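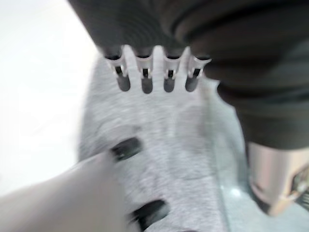
A soft light gray cloth against a white background, with something dark and folded beside it.

Come fold towels with me (paid, and there's tea)

Hi! I'm Nabila Subramaniam and I run Pillura, a very small outfit in Farkosthorpe that writes laundry and linen guides for ordinary households. You may have seen our sheet on fitted sheets, which gets pinned up in more utility rooms than I ever expected. Now I'm working on the next one, all about towels and other soft cloths, and I need people to come and fold them in front of me.

I'm looking for 14 people in January. You don't need to be neat. I'd love to have a few neat folders, sure, but I already know how neat folders do it (I grew up with three of them) and what I want is the whole range – the thirds people, the rollers, the ones who fold in half twice and shove it on the shelf. If your towels live in a heap on a chair, please write to me. I mean it!

What you'd be doing

A session lasts 2 hours, with a break in the middle. First you fold a stack of cloths your usual way, no instructions from me at all. There are hand towels, bath towels, washcloths and a couple of big fluffy things that fight back. After the break I give you a draft page from the guide and you try to follow it, and you tell me out loud where it gets confusing. Please be blunt. The last draft had a step that said "turn the long edge toward you" and my own sister turned it the other way four times before she threw it at me.

At the end we sit down for a quick chat about how you store things at home. Shelves, baskets, a drawer, under the bed, whatever you've got. I'll ask how often you wash your towels, and I promise I'm not going to make a face.

Who can take part

Anyone 18 or over who can stand or sit at a table and fold for a while. We have chairs at two heights, so tell me which suits you. Left-handed people especially welcome, as all my drafts so far were written by right-handed people and I'm pretty sure it shows. If you've got sore hands or wrists, or you only fold with one hand, I'd really like to hear from you as well, and we can cut the stack down as much as you want.

If you have a fabric or detergent allergy, mention it in your email. Everything gets washed in an unscented detergent between sessions, but I'd like to know beforehand.

What you get

$162 for the session, paid the same day by bank transfer or check. Tea, coffee, and whatever Nadhirah Rahman has baked (she's doing the bookings, and her banana bread is reason enough to come). Your name in the thank-you list of the finished guide if you'd like it there, or left out if you wouldn't. I'm also sending a printed copy to everyone who comes.

We'll record the folding part, hands and cloths only. If you'd prefer not to be recorded, say so when you book and I'll take notes by hand.

Where to find us

We're upstairs in the Grevard building, on the Mangundap Street side. The number 13 bus stops outside. There's an elevator, but it's slow, and the button for our floor needs a firm push. Sessions start at 10 in the morning or 2 in the afternoon, so pick whichever works better with school runs and so on. Kids old enough to read quietly can wait in the next room.

How to sign up

Email Nadhirah at the Pillura bookings address with your name, the time of day you prefer, and one or two lines on how you fold a bath towel. No wrong answers – I just want to avoid booking 14 rollers. She'll write back within a week either way. If we fill up, she'll ask if you want to go on the list for the next round, which is pillowcases and duvet covers.

And wear something with sleeves you can push up. It gets warm in there with the dryer going.

Nabila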